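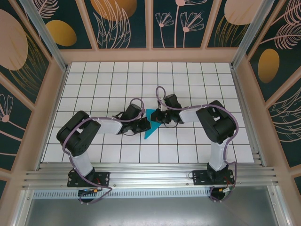
The two arms at Gornix, working on the folding job.

Leonie Eder is still delighted by the fault that cost her most of May. "It was such a lovely puzzle!" she says. After 200 good folds the left arm began closing its gripper a moment early, and paper tore.
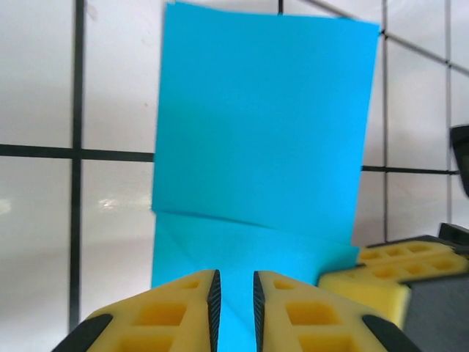 Terence Wragg remembers telling her it had to be the software, and that he'd have bet his lunch on it.

He'd have gone hungry. On fold 294 the arm stopped dead, and Eder found a worn connector dropping the signal.
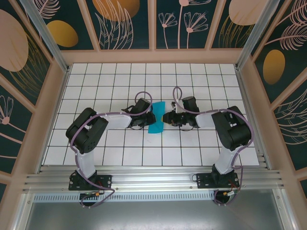
Did the emergency stop work? It cut power to both arms at once, every time she pressed it.

"We swapped the lead and I ran it again at 6, just before home time," she says. "I was practically dancing." 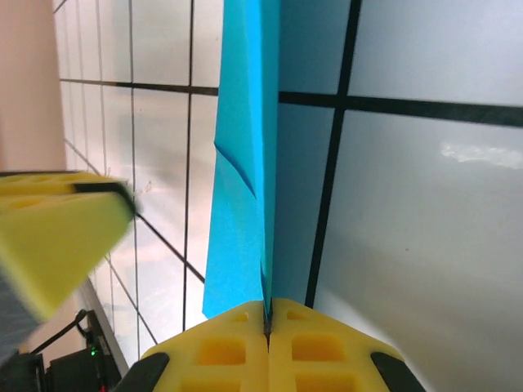 Blue paper held in the gripper, with the other arm coming in.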